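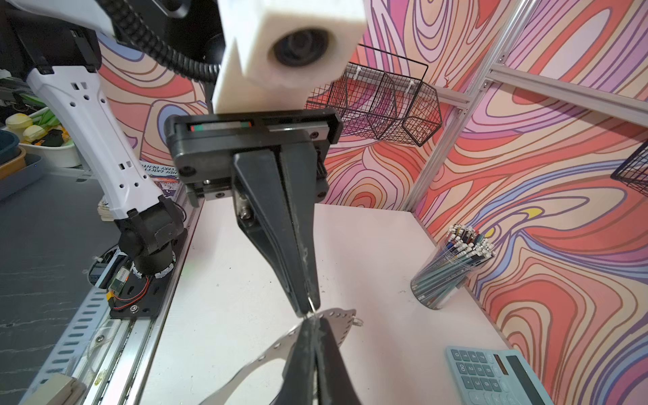 *The flat plate with the ring on one end. Pale grey, row of small holes along the edge.*

**jotholm_shed** wrote:
Came in a box of mixed bits I paid 5 quid for in March. Seller's note said "bracket, Pirum". I don't buy it. What bracket has an outline that wobbly?

**Vaughan16** wrote:
Pirum never made anything that thin, as far as I know. Sellers stick a name on any old scrap. I'd say a keyring blank or half a Christmas decoration.

**fgittins** wrote:
Decoration gets my vote too. Curved shape, ring to hang it by. The holes could be for thread.

**jotholm_shed** wrote:
Thread through metal edges? It'd fray in a week.

**Vaughan16** wrote:
Depends whether they've been smoothed. Have you run a finger round them, or are we all guessing?

**sternen_2** wrote:
Disagree with the lot of you. Holes in a row along an edge means it was fixed to something. The ring is a later addition.

**fgittins** wrote:
And you can tell that from one photo, can you? Put up the back of it and something for scale. Until then it's a bit of metal with a ring on.

Ffion Gittins

**jotholm_shed** wrote:
Fair. Will do the back tonight. Still not calling it a bracket.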